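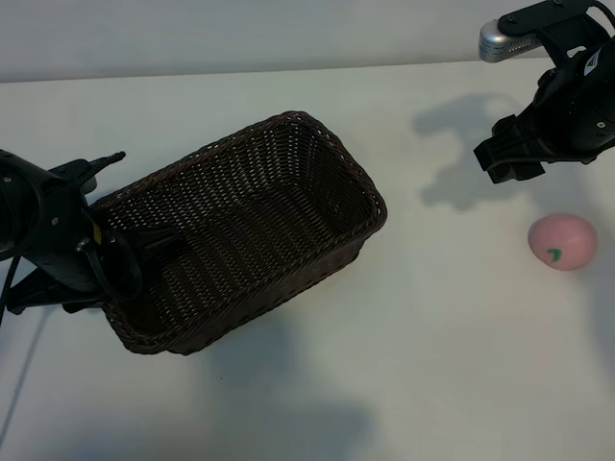
*Dark brown woven basket, rectangular, with rolled braid rim*

# Femport Basket Weaving Kit

We've been teaching basket weaving out of the Gitura shop for years, and the question we get most is "what do I buy so I can keep going at home?" For a long time our answer was a scribbled list and a shrug. Now it's the Femport - a full kit in one box, with enough material to make a rectangular basket from the base up and still have some left over for the bits you'll want to redo (you will, and it's fine!).

The kit was put together by Mehwish Satti, who has taught our beginner evenings since the old shop on Wernow Street. She went through every step and threw out the tools people buy and never touch. What's left is the stuff you'll reach for again and again.

## In the box

- 400 feet of flat weaving reed, sorted by thickness
- Round reed for the stakes and the braided border
- A slotted base board with 5 spacing guides
- Kurek bent-tip packing tool
- Side cutters that fit a small hand
- 50 clips for holding rows while you work
- Printed booklet, spiral bound so it lies flat

You'll need your own bucket, an old towel and a spray bottle. That's it.

## Why we love the base board

Most first baskets go wrong in the first ten minutes, when the stakes drift and the bottom turns into a diamond. The slotted board holds everything square until you've got a few rows down, and then it slides right out. Cristóbal Godoy cut the first version from scrap in our back workshop, and the one in the kit is the same pattern with softer corners. I've been weaving for most of my life and I still use mine on every rectangle - it's that handy.

## The Kurek packing tool

It's a plain thing with a wooden handle and a bent steel tip. You use it to push each row down snug against the last. The bend keeps your knuckles off the stakes, and the tip is rounded so it doesn't split the reed. If you've been doing this job with a screwdriver, oh, you're in for a treat.

## Working with the reed

Soak flat reed for around 5 minutes in lukewarm water, and give the round reed a little longer. It should bend around your finger without creaking. Keep the rest wrapped in the towel and mist it as you go. Let the finished basket dry somewhere airy, away from heaters, before you stain it. The reed comes natural and takes a dark walnut stain beautifully.

## Borders

The booklet covers two: a simple folded one and the rolled braid. Yuk-lan Hung redrew all the braid diagrams this spring, with each strand in its own shade, and they're a huge improvement on our old ones. Practice on a short strip first.

## Refills

Reed, clips and handles are sold separately, and the board fits every refill pack we carry. The next batch of extra-wide reed arrives in October.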